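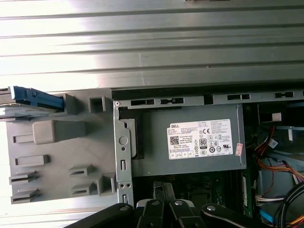
OK, robot teardown thread! We've been teaching an arm to pull parts out of old desktop towers, and this month it failed in the most interesting way I've seen in years. Long one, get a coffee.

Quick background. The project is called Mondik. One arm, one gripper, one dead Dell at a time. The job is to unplug the cables, take out the memory, then get the drives and the power supply out in one piece so they can be tested and reused.

Going into December we were feeling great. The run log said 3,295 unplug attempts and 3,199 of them marked good. I was ready to bake a cake.

Then Fedir Sydorenko went through a bin of pulled power supplies and found wires hanging out of plugs. Bare crimped ends, no plastic housing. The robot had pulled the wire and left the connector sitting on the board!!

And the log said "good" for every single one of those.

So why? Our success check was force. The arm pulls, the force climbs, the force drops off suddenly, and we call that a release. Guess what a wire sliding out of its housing looks like on that graph. Same climb, same drop. I put the two curves on top of each other and laughed out loud.

If you've ever been inside one of these towers you know how it gets near the power supply. Orange, red and yellow wires looping over everything, fat black cables lying across them, little connectors tucked underneath. A gripper that comes in a few millimeters high closes on the bundle and misses the plug.

Now the less funny part. On one run the fingers closed on the bundle, the plug didn't budge, and the arm kept pulling. The whole chassis lifted off the bench on one side and dropped back down. Radymyr Harasym was standing next to it with his hand on the stop button, and he hit it fast. He's fine, the tower has a new dent.

Our force limit should have caught that. It was set — but only for the approach move. The retract move was using the default from the vendor's setup file, much higher. I wrote that retract move. That one's on me, and I've been through every other motion we have since.

What we changed:
Same force limit on every move, approach and retract.
The chassis is now clamped on two sides.
After each pull the arm backs off and the wrist camera checks that the socket is empty. Socket still full, run fails, no arguing with it.

We ran 200 pulls with the new check and 10 came back as fails. Under the old rule they'd all have counted as good! I have never been so happy to see a number get worse.

Next up is getting it to grab the plug body first time. Fedir wants thinner fingertips, I want a better approach angle, so we're building both and racing them. Will post the results, including the ugly ones.

If you do cable work with robots, tell me how you check a release. I want to hear all of it — especially the stuff that fooled you.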